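Kilside indoor rowing league, notes on the new scoring. Thread, 9 posts.

**1/** The league moves from total distance to handicap scoring in December. Laimutė Liepiņa posted the full rules on the club page. These are my working notes, as the person who keeps the results sheet.

**2/** Old method: 70 minutes across the season, distance added up, longest wins. It favored heavy rowers and anyone who made every session.

**3/** New method: each rower gets a base split from two test pieces. Points come from the gap between base split and race split, in tenths of a second per 500 m.

**4/** Damper setting is free. Drag factor gets logged before each piece. Mergate has older machines than we do, so the same lever position reads lower there - log the number on the monitor.

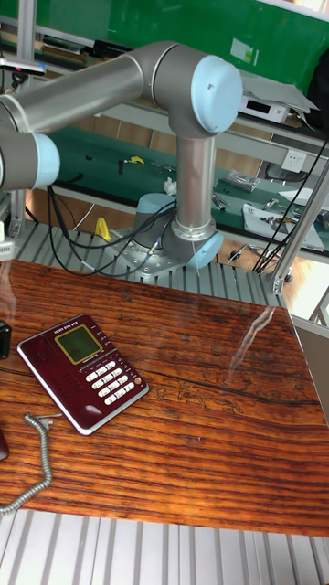 **5/** Missed rounds score zero, but your two worst rounds drop. Normunds Juška asked if a missed round can be one of the two. Yes.

**6/** I reran last season under the new rules. Gaétan Caron goes from first to fourth with 693 points. Coralie Ngata goes from 9th to second. She had the largest improvement on base split and missed one round.

**7/** Known weak spot: a rower can go easy on the test pieces. The rule resets your base if you beat it by more than 3 percent in any round. Points from that round stand, which I would change.

**8/** Entries so far: 84, across Kilside and Mergate. The cap is one heat per machine per half hour, so late entries go on a reserve list.

**9/** Test pieces are 2,000 m and 5,000 m, on different days. Send a photo of the monitor with the splits showing - total time alone can't be entered. Corrections to me or Povilas Mägi before round one.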